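The Long Second Life of the Steel Table
By Ariel Pascual

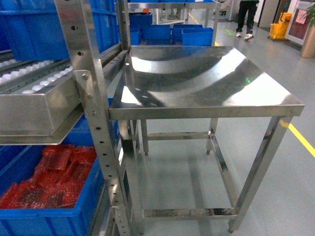
2 min read

My aunt bought hers when the Dumlao bakery closed one February, and she rolled dough on it for 19 years, through two kitchens and one very stubborn cat. Restaurant tables do get around! At Henida, the secondhand warehouse I like best, a good one goes for $400, and I've spent whole mornings there wiggling legs and chatting with whoever is behind the counter (bring coffee, they'll love you for it). Feel along the welds, ask where it used to work, and measure your doorway before you fall in love, as I failed to do. Mine spent its first month with me on the porch.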